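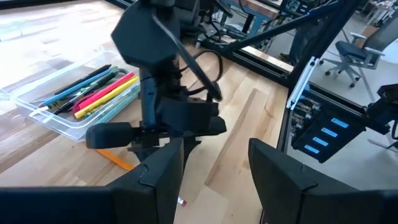 Photo: Halano Sports Desk

Opinion > High School > Football

October | By the sports desk

Clarnunness lost at home again last week, this time 59-11, and the loudest argument in the parking lot was over the scoreboard. More exactly, it was over whether the state should bring in a running clock once a team is that far behind.

I used to be against it. Kids practice all summer, I said, so let them play every second they're owed. Then I sat through the fourth quarter of that game on an aluminum bench, and I'd like to amend my remarks.

The Hutapea starters had been in sweatshirts for a while by then. Their third string was running the same dive play over and over, politely, and our third string was falling down in the same place, also politely. The clock stopped for every incomplete pass - and we threw plenty - as if something might still come of it.

People say a running clock teaches kids to quit. I'd say the parents had that covered. The paid crowd was 3,436 at kickoff, and by the end I could have bought them all nachos.

Keep the first half as it is. After that, if the gap hits 40, let the thing run. The backups would still get their snaps, and the band would get home before 11.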